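Subject: Re: [wallcoverings] Half drop or two rolls side by side?
From: Krum Shehu
To: wallcoverings list

Slavica Stojanovska wrote:

> I have a room to paper in June and would like the quantities checked
> before I order. Wall height is 2598 mm at the tallest point, measured
> in the corners and in the middle of each wall. The paper is the Usdale
> Large Garden, 68 cm wide, 9 m to the roll, vertical repeat 600 mm,
> half drop match. Non-woven backing, paste the wall.
>
> Bujar says to cut from two rolls at once, odd lengths from one and even
> lengths from the other, so that each roll is treated as a straight match.
> Tihomir says this is wasteful and that I should cut odd and even from
> the same roll. I get three lengths to the roll both ways, so I don't see
> what the argument is about. What am I missing?
>
> Second question: the two internal corners on the window side are not
> plumb. Do I wrap or cut?
>
> Slavica

Slavica,

You are missing the start of the roll. Your arithmetic is right as far as it goes, and both methods give three lengths if the roll happens to begin at the point in the pattern where you want the top of your length to be. It usually doesn't.

Take the two-roll method first. I allow 50 mm for trimming at the top and 50 mm at the bottom, so your cut length is 2698 mm. Every length from a given roll must begin at the same point in the pattern, so each one starts a whole number of repeats after the last. The next whole number of repeats above 2698 is 3000. The lengths start at 0, 3000 and 6000, and the third ends at 8698. You have 302 mm in hand on a 9 m roll.

Now the single-roll method. Odd and even lengths start 300 mm apart in the pattern. The first runs from 0 to 2698. The second may start at 2700, the third at 5400, and it ends at 8098. You have 902 mm in hand.

Both are three lengths. The difference is in how much you can afford to throw away at the beginning to bring the pattern to the right place. On the two-roll method, any roll where you must discard more than 302 mm drops to two lengths. With a 600 mm repeat the discard can be anything up to just under 600, so close to half your rolls could fail if the starts are random. On the single-roll method the discard can never use up what you have in hand, and it can be kept under 300 if you let the roll decide whether its first length is an odd or an even one.

The drawback is that each roll then gives you two of one kind and one of the other. You have to alternate: a roll that gives odd, even, odd should be followed by one that gives even, odd, even. Mark each length on the back, in pencil, at the top, with its number and an arrow. Do not use a felt pen on this backing. It comes through, sometimes weeks later.

Tihomir's advice is therefore the right one for your wall height. Bujar's would be right for a lower ceiling. If your cut length were under 2400 the steps would be 2400 on the two-roll method and the third length would finish a long way short of the end of the roll. I would not call either of them a rule.

Three further points on quantity.

Measure the repeat yourself on the first roll before cutting. Printed repeats are nominal. Roll out two full repeats on the table, mark the same petal tip on each, and measure between the marks. With only 2 mm between the end of one length and the start of the next on your figures, a small error in the repeat matters. If it comes up short, take it out of the trimming allowance at the bottom.

Check the batch number on every roll when they arrive, while they can still be sent back. Trarkau will hold a batch for a customer if asked at the time of order. Hutsuliak would not when I last tried, and a roll ordered later came from another batch with a visibly yellower ground.

Do not deduct for the door. You will need a part length above it in the correct phase, and it rarely comes out of an offcut on a half drop.

On the corners, do not wrap a full width round an internal corner, plumb or otherwise. Measure from the edge of the last full length to the corner at top, middle and bottom, take the largest, and add 10 mm. Cut the length vertically to that width, hang it, and work the 10 mm onto the return wall with a plastic smoother. Then strike a new plumb line on the return wall and hang the remaining strip to it, overlapping the turned edge. You lose a sliver of pattern where the two overlap. If the corner runs out, the loss is wider at one end than at the other, and it is best to put the good match at eye level and let the error go to the skirting.

Large flowers are more forgiving of this than people expect. The eye follows the outline of a bloom and will accept a small step in it if the ground colour is continuous. Stripes and trellises are where an out-of-plumb corner shows. For the same reason, look at which part of the design falls in the corner before you fix your starting point. A corner in the middle of a large head is easier to live with than one that cuts a thin stem twice.

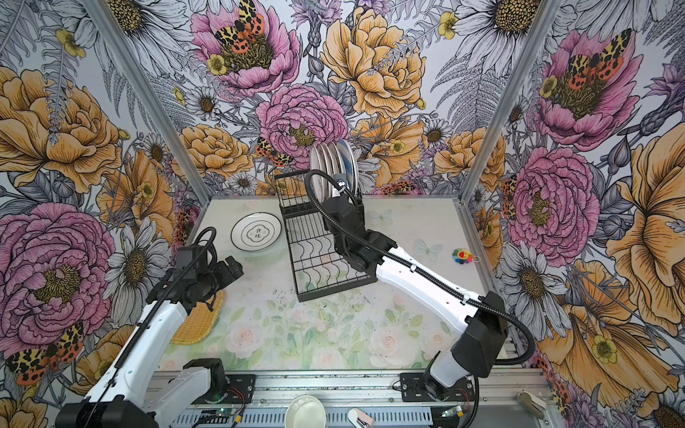 Peonies, roses and daisies, with the paper continued on both side walls.

Two comments on adhesive, as you mention paste the wall. The Pikby ready-mixed is adequate on sound, sealed plaster. On bare plaster it goes off too quickly at the edges, and you will be chasing the seams. Size the wall the day before. Apply the paste slightly wider than the length you are about to hang, and no wider, as the strip beyond it will skin over while you are smoothing. In the corners use a brush, because the roller leaves the last part dry.

Keep the seam roller away from anything with a raised ink. Kaede Shimada posted a note on this some time ago which should still be in the archive under "shiny seams". Her method was a damp folded cloth, pressed and lifted without rubbing, and I have used it since.

If you send the length of each wall and the position of the window, I can work out a cutting list with the odd and even lengths assigned to rolls. I will be at the desk on Sunday. Please give the widths in millimetres, and say which corner you stand in when you call something left.

Krum

--
To leave this list, send a message with the word "unsubscribe" in the subject line to the list address.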